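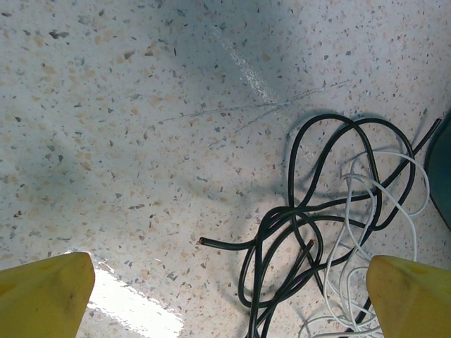
Wotham cell, bench notebook. September, started 7:40 in the morning

Picking up from last week's page. The complaint in the log reads "wire sorting unreliable since the Mokis update" and that is all it says. No fault codes written down, no note of which arm. I don't believe the update did it. I have been told three times now that an update did it, and on two of those occasions it was a bolt.

What I have to go on: 2,069 pick attempts logged since the fingers were changed, 1,114 counted good. A bit over half. The trouble is that the Mokis logger scores a pick as good when the fingers stop short of fully closed. Fingers closing on a fold of their own cable would also stop short. So would fingers closing on the rim of a bin. I would not put my name to the 1,114, and I would like people to stop quoting it in meetings.

Power off, lockout on, both arms parked by hand. Checked in this order:

Base plates, left and right. Bolts to the rail all at torque. Paint marks still lined up on the left. The right one has no paint marks, so somebody has had it off and not written it up. Marked now.

Shoulder joints. No play I can feel. Dresatley's sheet says to rock the arm from the elbow and listen, which tells you very little with the air handling running.

Cable clips along the links. This is where I'd put my money. The right arm carries a long free loop over the top toward the back of the cell, and the length of that loop depends entirely on who last clipped it. The Dresatley sheet gives no figure, it says "sufficient slack." Sufficient for what? Too short and it tugs the wrist at full reach. Too long and it wanders.

Powered up again at 10:15, green lights on the joints, both arms homed without complaint. Ran slow moves over the bins.
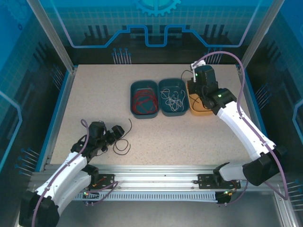
I watched the wrist through the whole reach at quarter speed and could not get the loop to pull. At full speed I thought I saw the gripper shiver as it came to a stop, but I thought so because I wanted to, and two repeats showed nothing. Writing it down as not found.

Next, finger zero. The Holloway gauge block is 40 mm and the controller read it back as 40 on the left arm, first time and every time. On the right it came up a hair under, then spot on, then a hair under again. That could be the finger seat, dirt on the pads, or the gauge block being held crooked by me. Cleaned the pads with alcohol, reseated both fingers, repeated it 7 times. All good. So either I fixed it or it was never wrong. The update notes say finger zero is now "self-correcting." If so I'd like to know what it corrects against, as there is no reference anywhere on the table.

Wire itself. We keep blaming the machine for a job I have trouble doing with tweezers. Red hookup wire springs back when you let go, the white lies flat and knots, and the black goes wherever it likes. Tried the wrist camera view with the bins moved in closer, to see how much the picture has to work with before any grip is planned. 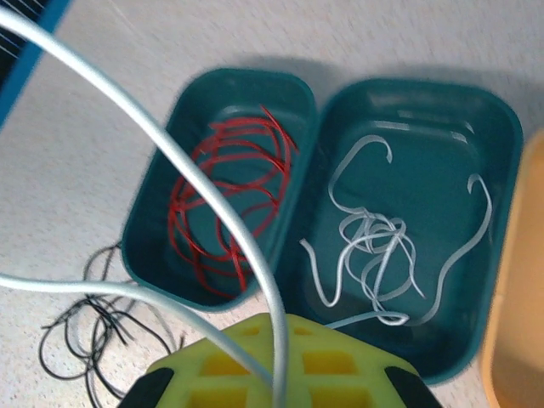

Wrist view over the teal tray: red left, white right, black wire still out on the table. Pale cables crossing the left half.

The cable across the left half is what bothers me. Whatever picks the grip point has to ignore a fat pale cord passing over the red wire, and I've seen no evidence that anyone taught it to. The vendor's answer is that the model "learns around occlusions." Maybe. I'd sooner move the cable and see if the number changes, and only then talk about the model.

Plan, one change at a time, please, and write it here:

1. Reclip at the wrist so the slack sits behind the camera. Same software, same fingers.
2. Repeat the slow moves and save the wrist view at each stop. Compare with today's.
3. Count picks by eye for one full run and put that next to what the logger says. If the two don't agree we throw out the old count and start over.
4. Only if 1 to 3 show nothing, roll Mokis back a version.

Do not do 4 first. I know it is the easy one.

Parts: wrist clips are down to the last bag, the Holloway ones fit but need the lip filed. Spare finger pads are in the drawer under the gauge block. Lockout tag back on its hook at 12:30.

Left for whoever is on next: right arm base plate, check my paint marks before you run anything.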